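Minutes of the meeting of the Plernholm clothing store group
Date: 31/07/2020
Place: sorting room, ground floor
Present: Eusebio Garrido (chair), Leandro Casado, Covadonga Marín, Nerea Lozano, Wen-hsiung Su (minutes)
Absent: none

## 1. Minutes of the last meeting

The minutes were read and accepted with one correction. In point 4 the word "shelves" must be "drawers". Wen-hsiung Su will correct the copy in the binder.

## 2. Stock of T-shirts

Covadonga Marín gave the result of the stock count. We have now 1,904 T-shirts in the store. From these, 884 are gray, and the other colors are together in the second row of boxes. 242 shirts are still not folded and wait in the bags by the door. Leandro Casado asked if the children's sizes are included in the number. Covadonga answered that they are not, they will be counted in December with the sweaters.

Eusebio Garrido thanked her for the count, which took longer than planned because the labels of the old boxes were difficult to read.

## 3. How we fold the short-sleeved shirts

This point took the most time of the meeting.

Nerea Lozano said that the shirts come to the shelf in different widths, according to who has folded them. On the narrow shelves the wide ones fall out at the front. She proposed that everybody uses the same way, and that the shirt is first laid lengthwise on the table and made straight before any fold is done. 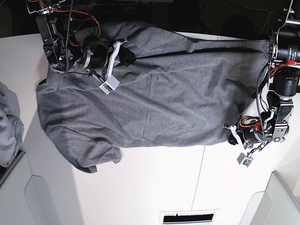

Leandro Casado agreed with the first part, but he finds that making the shirt straight takes too much time when the bag is full. He usually folds directly and presses with the hand at the end. Covadonga Marín said she has tried both, and when the creases stay inside the shirt the pile becomes higher on one side and leans. Leandro said he had seen this also, but only with the thick shirts.

After discussion it was agreed:

- The shirt is laid with the neck to one side of the table and the hem to the other side.
- Big creases are pulled out from both ends. Small wrinkles may stay.
- The sleeves are folded over onto the body, one after the other.
- The shirt is then folded from the hem to the neck.

Wen-hsiung Su asked what to do with a sleeve that is longer than the body is wide. It was decided that the end of the sleeve is turned back once, so that it does not come out at the other side. 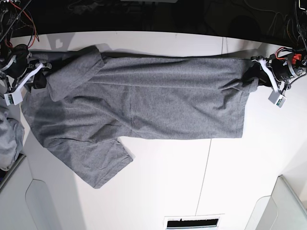 Nerea asked that the collar also is mentioned in the rule. If it is rolled in, the size label cannot be found later, and the person at the counter must open the shirt again. Eusebio Garrido proposed the sentence "The collar stays on the outside and the size can be read." Accepted by all.

Leandro Casado wishes to have it written in the minutes that he is in favor of the new way for gray and white shirts, but he would like to speak again about the sports shirts, as they are slippery and open by themselves. This was put on the list for the next meeting.

## 4. Tables

The white tables will be kept for folding only. Eusebio reminded that cups and tape dispensers must go to the side bench. Covadonga asked if one table can be made higher, because her back hurts after a long afternoon. Leandro will look at the legs and say if it is possible. If it is not, the group will ask for a price from Komstead, where the last table was bought.

## 5. Boxes and labels

The new boxes have arrived, and 3 of them were damaged at the corner. Wen-hsiung Su has written to the seller and waits for the answer. Until then the damaged boxes may be used for rags.

It was discussed if the labels should show the color or only the size. Nerea prefers both. Eusebio thinks that the color can be seen when the box is open, but he has no strong opinion. Decided: size in big letters, color under it in small letters.

## 6. Other matters

Covadonga Marín found a key on the floor near the drawers. It has a tag with the word "Fellow" and does not fit any lock in the room. It is in the tin on the window side.

Nerea Lozano cannot open the store next week. Leandro will take her turn.

## Tasks

- Wen-hsiung Su: correct the old minutes, type the folding rule and hang it by the tables
- Leandro Casado: table legs, opening of the store next week
- Nerea Lozano: write the first labels
- Covadonga Marín: divide the bags by the door between the members

The date of the next meeting will be sent by e-mail.

Minutes written by Wen-hsiung Su, read by Eusebio Garrido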